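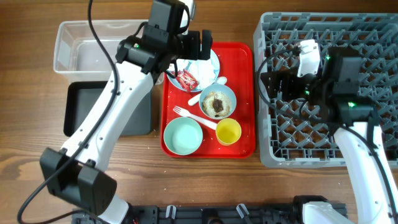 Clearing a lunch tray with the two-arm Galter set. Dish rack on the right, bin at the back.

Galter two-arm tabletop set: what it costs once you add everything up

By Lionel Sabatier, August

I run the kitchen side of a small residential school, and for the past while I have been the person who gets asked whether we should spend money on robot arms. I am a cook by training, so please read this as a kitchen person's review. I had the Galter pair on loan for 22 days, and I liked it more than I expected to – though my budget sheet and I had a few long evenings over it.

The job I wanted covered is the dullest one we have. Trays come back with the leftovers still in the bowl, a napkin crumpled on the plate, a candy wrapper, a plastic fork and spoon lying wherever they were dropped. Somebody has to sort trash from dishes and get the dishes into a rack. I set the arms up with one of our red trays between them and let them work at it, day after day, with real lunches.

The arms themselves are lovely to have around. They sit on a rail along the edge of the table, they're quieter than our toaster, and the little green lights on the grippers are handy when you glance over from the stove. Cups and empty bowls went well from the first week. Flat plastic cutlery was slower going, and a napkin stuck to a plate could hold up a whole tray. Bowls with food left in them still need a person to scrape them first, so plan for that in your staffing and don't let a sales sheet talk you out of it.

Now the money, which is what you came for. The quote from Galter covers the arms, the rail and the cables. It doesn't cover the table (get a heavy one, ours wobbled until we swapped it), the racks and bins, or spare gripper fingers. I wore through 3 pairs, and I'd put 6 in the first order to save on shipping. Our dealer, Tollach, also charges for a setup visit, and I would pay it again gladly – the fellow they sent fixed in one morning what I'd been fussing with all week. Watch your cables too. They loop over the arms and across the table, and I ended up buying longer ones so nothing tugged on the rack side.

My rule of thumb after all this: take the quoted price, add a third, and then ask whether you have enough trays to make it worthwhile. We do 200 a day and I think we're right on the line. I've asked for one set in next year's budget and left the second for later. If you're a smaller place, I'd borrow before buying.

Comments

marthak: Thank you for the bit about spare fingers! We ordered one pair and waited forever for more.

dishpit_joe: Did you price the Lacroix arms? Cheaper up front, but the setup visit is extra there too.

Lionel Sabatier: I did, Joe, and I'm hoping to get a loaner this fall. Will write it up.

R. in Wernommont: What did you do about crumbs? Ours get all over the table.

Lionel Sabatier: A bench brush and some patience, I'm afraid.

Recent reviews

Lacroix single arm: first look
Dish racks with open pegs, compared
Is a Tollach service plan worth it?
Heavy tables for small kitchens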